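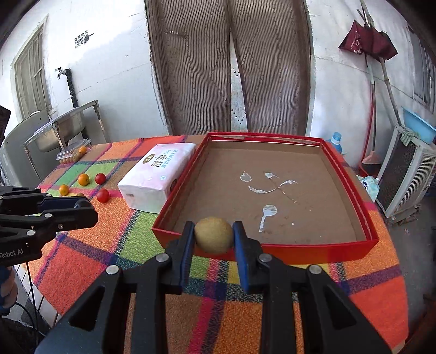 共同工房Cotcombe 果物仕分けアーム「Tollov」製作メンバー募集

共同工房Cotcombeでは、卓上の果物仕分けアーム「Tollov」を一緒に作る人を4人募集します。会社の事業ではなく、工房の利用者が材料費を出し合って進めている製作です。給与や謝礼はありません。

作っているもの

テーブルに置いた果物や小さな野菜をつかみ、箱に移す卓上アームです。大きさも硬さも違うものを、同じ二本指のハンドで扱うことを目標にしています。最終的には、家の台所の机に置いて使える大きさに収めます。

アーム本体の設計は6軸で、関節の部品は3Dプリンターで出力しています。根元から三つ目の軸までは組み上がり、単体で動きます。手首から先はまだ机の上で部品のままです。制御基板はEndinachという名前で工房内で設計したもので、現在の版は二つ目です。一つ目の版は電源まわりの発熱が大きく、使うのをやめました。

並行して、人がハンドを手で持って果物をつかむ動作の記録を取っています。これまでに残した記録は286件、そのうち見直しと名前付けが済んだのは159件です。残りの整理も今回の募集の作業に含みます。

募集する作業

・機構：手首部分の設計変更、部品の出力と組み立て、ねじの緩みの点検
・電気：Endinach基板のはんだ付け、配線の引き直し、非常停止スイッチの取り付け
・記録：手持ちハンドでの動作記録、記録の見直し、失敗した動作の分類
・ソフトウェア：記録の読み込みと、軌道をアームに渡す部分の作成

一人で全部を受け持つことはありません。申し込みの際に希望を一つか二つ書いてください。希望が重なったときは相談して決めます。
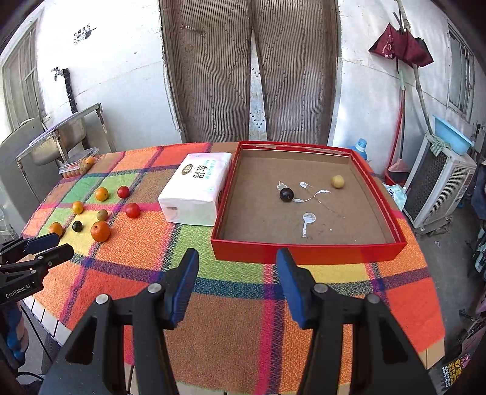 動作の記録は、手持ちハンドの扱いに慣れるところから始めます。最初の日は記録を残さず、つかんで、持ち上げて、置く練習だけをします。机の格子柄の布にはミカンやトマトのような丸いものをばらばらに置き、その横の浅い赤い紙箱を置き場所にします。同じ机にハンドが二つ入ることもあるので、相手の手元を見ながら動かしてください。指先の青いパッドは左右の向きがそろっていることを確かめてから使います。柔らかい果物は強く挟むと傷むため、閉じる操作はゆっくり行います。

記録には一件ごとに、つかんだものの種類、置いた場所、落としたかどうかを書き添えます。落とした記録も消しません。ソフトウェア側では、落とした例も読み込んで比べています。

応募できる方

18歳以上で、月に二回以上、作業日に来られる方。経験は問いませんが、機構と電気を希望する方は、工具を使った工作の経験があると早く作業に入れます。ソフトウェアを希望する方はPythonの読み書きができること。記録の作業に必要な知識はありません。果物にアレルギーのある方は申し込みのときに知らせてください。担当を変えて参加できます。

作業日と場所

作業は土曜日の午後です。途中からの参加、途中での退出もできます。組み立てと配線は工房の中、動作の記録は机を出して行います。駐車場はありません。自転車は入口の脇に置けます。

製作は9月まで続ける予定です。9月の工房公開日にアームを動かすところまで進める計画ですが、手首の設計が遅れた場合は、手持ちハンドの実演と組みかけの本体の展示に切り替えます。

費用

参加費はかかりません。個人で持ち帰る部品の材料費は各自の負担です。Tollovに取り付ける部品は共同の材料費から出します。工具は工房のものを使えますが、保護めがねは自分の目に合うものを持ってきてください。

設計データの扱い

機構の図面と基板の配線図は、参加者全員が自由に複製、改造できます。ハンドの開閉部分は、以前の利用者が残したRuotsalainenという名前の図面をもとに描き直しているところです。元の図面には寸法の抜けがあり、描き直した版にも確認の済んでいない箇所があります。図面を読める方がいれば、ここから手伝ってもらえると助かります。

動作の記録は工房の中だけで使います。参加者の顔や声が入った部分は、見直しのときに取り除きます。

申し込み

工房の受付にある用紙に、名前、連絡先、希望する作業、来られる頻度を書いて、受付の箱に入れてください。一度見学してから決めてもかまいません。見学は作業日の開始から一時間のあいだに来てください。申し込みの順に返事をし、定員になったところで締め切ります。

掲載日：2025年2月14日
共同工房Cotcombe Tollov製作班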